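Yook workshop, bin picking build, a thread. 20 Aug 2025

1/ Many of you asked what happened to the sorting arm, so I write it down in one place. Short version: it picks, it is slow, and I learned a lot about cables.

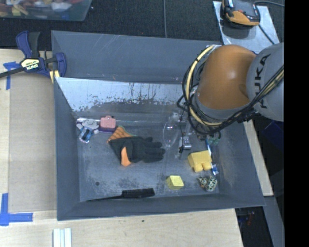
2/ The goal did not change from last October. Take one mixed thing out of a big bin, put it on the correct side, go back for the next. I work on it in the evenings in the shared workshop in Gresbridge, and I have the bench until the printing people need it back.

3/ The software is my own, I call it Clirkosen. It is mostly Python and a lot of waiting. It looks at the bin, proposes grasps, throws away the ones where the gripper would hit a wall, and tries the best one of what remains.

4/ The walls were my first big problem. A bin with sloping sides is nice because things slide to the middle. But the arm must come down between them, and my collision model had straight walls for two weeks. You can guess how the first evenings went.

5/ Now I model the slope and add a margin of 21 mm. It means I lose some things that lie close to the side. I accept this for the moment.

6/ Please clamp your bin. I used tape marks on the table for the position, and they are good for putting it back, but they don't hold anything. When the gripper pushes the wall even a little, the calibration is gone and every grasp after it is wrong in the same direction. One IRWIN bar clamp on the corner and I stopped recalibrating each evening.

7/ About objects. Soft things are harder than I expected. A work glove looks big and easy, but the grasp point depends on how it fell. The fingers fold, the gripper takes one finger, and the rest hangs down and drags other things with it.

8/ Clear plastic is the worst. The depth image sees the bin floor through it, or sees nothing. The shiny places on the wall give me false points too. I tried moving the lamp, it helped a little. If somebody has a cheap solution, please write to me.

9/ Small toys with a handle or with arms are friendly. There is always something to close on. Simple blocks are also fine when they lie away from the wall.

10/ Some numbers from the last long run: 124 attempts, 79 good picks. Good means the thing was lifted and dropped on the correct side. I did not count the times when it took two things together, these are failures for me.

11/ Cables. The bundle must be long enough for the wrist to turn and short enough that it does not hang into the bin. Mine was too long at first and the arm tried to pick its own cable – I am not proud of it. Now there are more ties, and I limit the wrist rotation in Clirkosen.

12/ A question I get often: why not suction? I tried a cup from Estimholm. On flat boxes it was very good. On a glove it is useless, and on brushes also. Maybe later I will make a tool changer, but first I want the fingers to work well.

13/ Next steps: a second view from the side for the clear things, and a small shake move when no grasp is found three times in a row. I wanted to do the shake by pushing with closed fingers, but see post 6, so I am still thinking.

14/ I will put the grasp code online when the comments in it are readable for other people. At the moment half of them are in my own language and the other half are complaints.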